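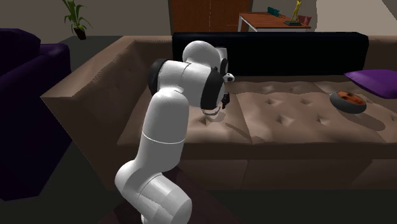
Sim, arm over the sofa seat.

April, training block notebook, page carried over from the last one

Second day of working on the Treltach course materials. The course is for volunteer nurses and dental staff before they go out, and it runs over nine sessions. My part is sessions three to six: handover notes, instrument cleaning, stock and record keeping. The clinical teaching belongs to the others and I have kept out of it.

Went through the sign-up list first. 116 names, of which 16 have been on a placement before. Last time we gave everyone the same pack and the returning people skipped most of it, then got stuck on the parts that had changed. This time they get the short pack plus the new stock sheet. Still to decide whether they sit the cleaning session. My view is that they should.

Cleaning session. The old slides assume a working steriliser with a printed log at the end of each cycle. Two of the three placement sites don't have that. Rewrote it around the pressure pot method, with the time written down by hand and a test strip in every load. Strips go in the middle of the load, never on top. The old slides had it on top, so anyone trained from those needs telling. I have marked the page in red in the shared copy and left the old wording next to it so people can see the change.

Tried the session on four people from the office in the afternoon. Ran to 55 minutes against a plan of 40. Most of the extra went on packing the pot, which they all did too tightly, and on arguing over what counts as the start of the holding time. The sheet said "when it is hot". Changed to "when the valve is steady and the gauge has reached the mark". Read it back to them and got no more questions.

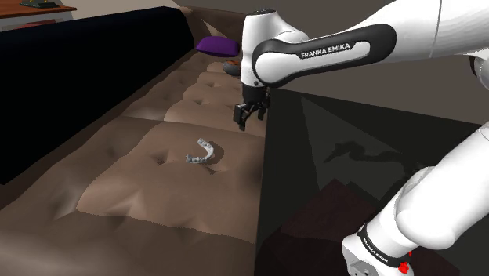 Ese Tamuno says the gauge wording is fine for Pivovell, but the clinic at Majimbun has a pot with no gauge at all, only a weighted valve, and the people there go by the sound. She would like a second line on the sheet for that type and a short sound recording to play in the session. She also asks that we stop calling it "the backup method", as it is the only method they have.

Agreed on all of it. Took "backup" out of the slides and the handout. Asked her for the make of the pot so that we can print the holding time from its own manual. Recording to follow when she is next there.

Stock sheet. The Flerex version has 215 lines, which is far too long for a clinic with one cupboard. Went down it with a pencil and took out anything that hadn't been ordered in the last two years, then anything that was a second size of something already on the list. Gloves stay in all sizes. Local anaesthetic stays but moves to the top with its own expiry column, as this was what went wrong last autumn: a full box at the back of the shelf, out of date, while a new one was opened in front of it.

The sheet now fits on two sides of paper. Would like one side but can't see how without making the type too small to read by lamp.
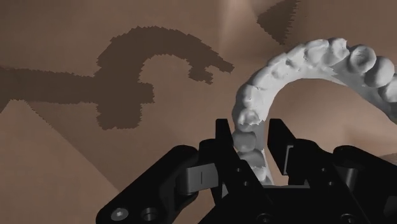 Column order is now item, unit, in hand, expiry, reorder at, ordered. The "reorder at" numbers are left blank on purpose and each site fills in its own with the volunteer in the first week. Delivery to Majimbun takes much longer than to the other two, so a shared figure would be wrong for somebody.

Handover notes not touched today. The template still has a box for fax number - delete.

To do:
Second line for pots with a weighted valve (waiting on make).
Cut the packing part of the cleaning session, or give it its own slot.
Tell everyone trained from the old slides about the strip position.
Print ten stock sheets on the heavier paper and see how they take pencil.
Ask whether returning volunteers are booked for session four.

Stopped at 17:40.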